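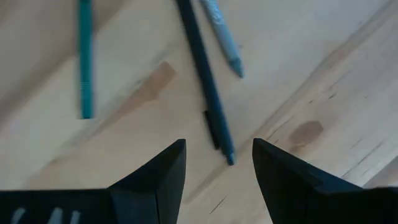 Pens on the table.

Going back to writing letters

Sep 20, 2021

Print this post | E-mail this to a friend

In April I started writing letters again. I used to write a lot of them, mostly to my aunt and to a couple of people I knew from my first job, and then at some point I stopped and sent texts like everyone else. I didn't decide to stop. The gaps between letters got longer until there weren't any more letters.

What got me going again was a box of old mail I found while clearing out the hall closet. Most of it was bills and bank statements and went straight into the recycling. Near the bottom was a bundle from Assunta Bellini, who lived across the landing from me in Gredetwood before she moved north to Pludanholm. We had written back and forth for years. I sat down on the floor and read all of them, which took up most of the afternoon, and the closet stayed half done until the next week.

I wasn't sure her address was still good. I wrote to it anyway. I kept it to one page, front only, and said that if this reached her I would like to hear how she was. The answer came 10 days later, four pages long, with a recipe for plum dumplings folded inside. She had never moved again. She said she had wondered about me too and had my old address, which was no use to her, as I've moved two times since.

Since then we have kept to a loose schedule. I try to answer within a couple of weeks. I write at the table after supper, when the dishes are done and the phone is in the other room. If the phone is next to me I write three lines and then look something up, and then it's bedtime.

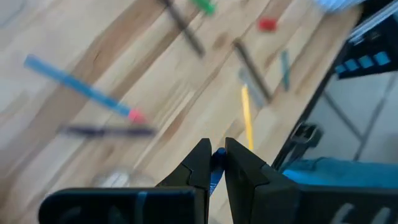

The first few letters were hard work. My hand got tired after half a page, and my handwriting had turned into something I could barely read myself. I make grocery lists by hand and sign my name, and that had been the extent of it. Things got better by the summer. I slowed down and made the letters bigger. I still cross things out. I used to copy a page over if it had too many mistakes, but I've given that up.

People ask what there is to say in a letter if you aren't on vacation or having a baby. I had the same worry. Now I keep a scrap of paper on the fridge and put down a word or two when something happens that I'd like to tell her. Last month it said "bus driver," "beans," "Torik closed." That was enough for three pages. Torik was the hardware store on the corner where they'd sell you a single screw, and I had more to say about it than I expected – the smell of the place, the bell on the door, the time they cut me the wrong key and then cut me the wrong key again.

I don't use special paper. I bought one good pad at Urrego and found that I was saving it, so now I use ordinary lined sheets, and the good pad is in a drawer. Lined paper also keeps me from drifting uphill, as I do on a blank page. I fold it in thirds and it fits the plain envelopes.

Stamps are the one thing I run out of. I've learned to buy a sheet when I'm down to two, because otherwise a finished letter will sit by the door for a week and I'll start wanting to add to it. I did add to one in July. The envelope was already sealed, so I wrote on the back flap, and Assunta said the mailman had probably enjoyed it.

I've picked up two more correspondents. One is my cousin's daughter, who is 8 and writes mainly about her rabbit and asks very direct questions. I print for her, since she hasn't learned cursive and says she isn't going to. The other is a man I used to work with who answers everything by postcard. I'm never sure he has read the whole letter, but the cards keep coming.

There's a letter from Assunta on the counter now that I haven't answered. She wants to know if I made the dumplings. I did, and they fell apart in the water, so I need to ask her about the flour.

Filed under: Home and Everyday, Letters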